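**Fandska Sortierplatz, Ausführung 2**

Roboterarm für gemischte Kleinteile aus der Schale. Bei Leitner in der Spielzeugrücknahme gehen 1.183 Teile pro Schicht über den Tisch. Das Greifen und Ablegen macht der Arm — Gifty Dankwa und ihre Kollegen prüfen Nähte und entscheiden bei Zweifelsfällen. Gebückt wird weniger, die Einarbeitung dauert 2 Tage.

Bestellnummer 352, Anschluss über Tondireo-Steuerung. Beratung: Mawuli Baidoo. 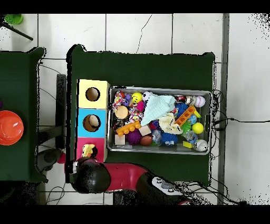
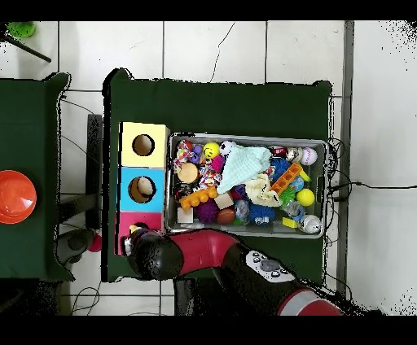
*Roboterarm am Tisch, Schale mit gemischtem Spielzeug, links davon die farbigen Boxen (beide Bilder).*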